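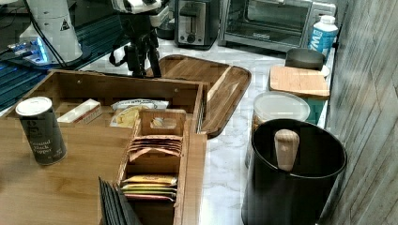 3. Organizador de encimera: distribución del contenido

Categoría: Trabajos de alumnos / Diseño de producto / Memorias

El tercer módulo del proyecto Holtwood es un organizador de madera clara, similar al bambú, con compartimentos separados por paredes delgadas. Se ensayó sobre encimera de mármol blanco, junto a una bandeja rectangular de esquinas redondeadas y borde elevado, en un tono de madera próximo al del organizador.

3.1 Criterio de reparto

El contenido se clasificó por formato del envase y no por tipo de alimento. Los sobres planos se colocan de canto en los compartimentos estrechos: en uno, los de color rosa cobrizo; en otro, más cercano al frente, los amarillos, verdes, naranjas y rojos. Los envases de volumen irregular (bolsitas de aperitivo y una caja blanca pequeña) ocupan los compartimentos traseros. El separador central lleva un hueco rectangular redondeado para introducir los dedos.

El bote de pimienta negra molida, cilíndrico y con tapa blanca, se mantiene en pie sobre el panel plano del lado izquierdo. En la propuesta inicial de Janaína Sampaio iba dentro de un compartimento, pero el diámetro interior disponible resultó insuficiente. La modificación quedó anotada en la ficha 2 del cuaderno de montaje.

3.2 Observaciones

a) Los sobres se inclinan cuando el compartimento no está lleno. El ángulo no impide la extracción, aunque reduce la lectura del texto impreso — sobre todo en los compartimentos de delante.

b) Una bolsa blanda metida a medias en el mismo espacio que otra dificulta retirar la de atrás. Alcides Sales propone una pared adicional, pendiente de dibujar.

c) La bandeja no forma parte del módulo. Se considera superficie auxiliar para el servicio y su huella se computa aparte.

3.3 Coste y masa

El presupuesto de material asignado al módulo era de 2.000 pesos y no se ha superado. La masa del conjunto sin contenido, medida en la balanza del taller, es de 487 g. No se incluye la bandeja.

3.4 Trabajo pendiente

Falta repetir la prueba de extracción con los compartimentos completos y comprobar el acabado de los cantos del hueco. Gleice Lacerda entregará los planos corregidos en noviembre. Las cotas definitivas se recogerán en el anexo B, que sustituye a la tabla de la primera entrega.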